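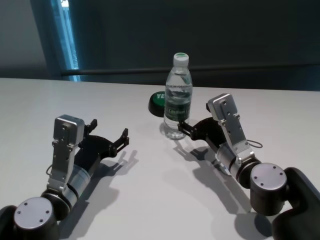 Search reports Enter keyword

A Button Beside the Bottle: Recording How Much Water We Drink at a Desk

Meinrad Aebischer
Student project report, submitted 06/02/2018
Reading time: 3 min

1. Background

In the study room at Trilterholm many students work the whole afternoon and forget to drink. I am one of them. In March I asked my classmates how much water they had taken on the day before, and the answers were mostly guesses. One person gave me two different answers in the same conversation.

My supervisor proposed a phone application, but there are already many of these and I had stopped using three of them. I wanted something which stays on the table and which needs only one movement of the hand. The idea was a push button placed close to the water bottle. When you drink, you press. The button gives a time to a small logger, and in the evening the times are copied to a spreadsheet.

2. Materials

The bottle is a clear plastic one, so the level of the water can be read from the side. For the trial we used bottles that hold 500 ml. The button is round, green and black. I first ordered a red one, but two people who tested it said that it looked like an emergency stop and they did not like to press it.

The table is a plain one with a matte top, very light gray, almost white. A bottle made of clear plastic is not easy to notice on such a surface, and this was a small problem I did not expect. The green of the button can be noticed much faster, and several participants told me that they saw the button first and then remembered the bottle.

3. Where to put the button

We tried the button in three places. At the front edge of the table it was pressed by accident with the sleeve or with a book. Under the table it was forgotten. The best place was toward the back and near the bottle, so that the hand is already going in that direction. The cost of this choice is that you must reach a little farther, and one participant with short arms moved both things closer. I allowed it.

4. Trial

The trial continued for 27 days. The group was from my own class, with one guest from the Mondham program. Everybody received the same instruction: press one time after each drink, also if the drink is small. In total 502 presses were recorded.

To check the presses, I marked the level on each bottle with a pen in the morning and measured it again at the end of the afternoon. The largest amount for one person in one afternoon was 887 ml, which means that the bottle was filled again. I had no column for refills in my first table, so I added it on the second day and the values from the first day are left out.

5. Problems

Some people pressed before drinking and then did not drink. Others pressed twice when they did not feel the click. I removed double presses if they came in the same second. The limit is my own decision and Prikholm, the reading group who checked my draft, would prefer a longer one.

A press also does not say how much was taken. A sip and half a bottle look equal in the spreadsheet. For the next version I would like to put a small scale under the bottle and keep the button only as a reminder.

6. Remaining work

The spreadsheet must still be cleaned and the column names translated. The buttons go back to the electronics store room before the summer break, and the pen marks on the bottles can be removed with alcohol.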